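这份说明写的是怎么在圆桌上摆一个蔬菜小台面,从我家那张 Bisthorpe 圆桌讲起。

二、摆桌与上菜

开工前先把桌子调稳。我这张是 Bisthorpe 木面圆桌,当初花了302块,用到现在很顺手,就是边上没有挡条,圆的东西一不留神就往下滚(我追过两次卷心菜,真的追!)。

1. 桌脚放平,手按桌边轻轻晃一晃,有响动就垫一片毛毡。

2. 找一个小白盘,放在靠自己这一侧的桌边,往里留出一掌宽。盘子小一点没关系,它的用处是托住菜底。

3. 把卷心菜放到盘子上,叶子包得紧的那种最好摆。先搁在盘子偏左的位置,松手之前扶一下,看它朝哪边倒,再慢慢往中间挪。 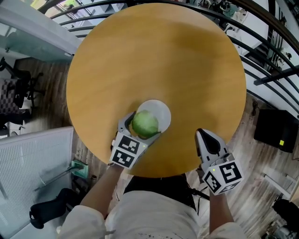 4. 菜稳住以后,换一块软布来擦桌面。我习惯用颜色扎眼的,亮绿色就很好,擦完不会忘在桌上。从靠自己的桌边擦起,顺着弧线走,别来回搓。

注意:布要拧到不滴水。木面怕泡,我之前那张桌子就是这么鼓起来的。

5. 灯底下歪着头看一眼,木面本来就有一点柔和的反光,要是哪里发花,就是布上还带着清洁剂,过一遍清水再擦。 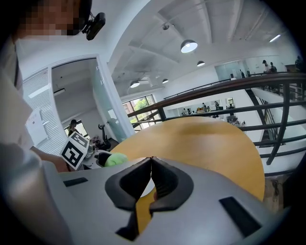 三、收菜与日常保养

1. 拿卷心菜要从两侧夹住,别揪叶子。外层叶子一揪就裂,裂了放不久。

2. 提起来以后先在桌面上方停一停,看看菜底有没有带水,再放回篮子里。

小心:菜别悬在桌沿外面。地板硬,掉一次就磕出一大块伤。

3. 每年十一月暖气一开,木面容易干,我会薄薄上一层 Plultden 木蜡油,40毫升够用,晾到第二天早上再摆东西。
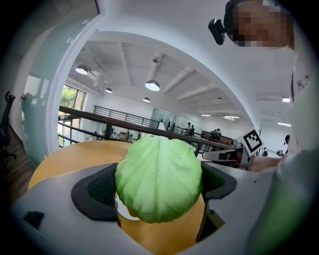 图3 从两侧拿稳卷心菜,底下是圆桌的木面

我自己做一遍大约十来分钟,熟了更快。盘子换成浅碗也行,Ruth Kettle 就一直用碗,她说洗起来省事,我还是喜欢盘子。

打印本页 | 用邮件发送

读者留言(3)

Nesma Ouali:毛毡片那招管用!我家桌子响了半年,垫上就安静了。

Barry Cheetham:请问木蜡油能不能用 Arumugam 那款?家里还剩半罐。

Derek Wainwright:紫甘蓝也能这么摆,不过擦桌子要快,汁水会染色,我那块印子到现在还在。

联系我们 | © Sunder 家居手册 版权所有 | 返回顶部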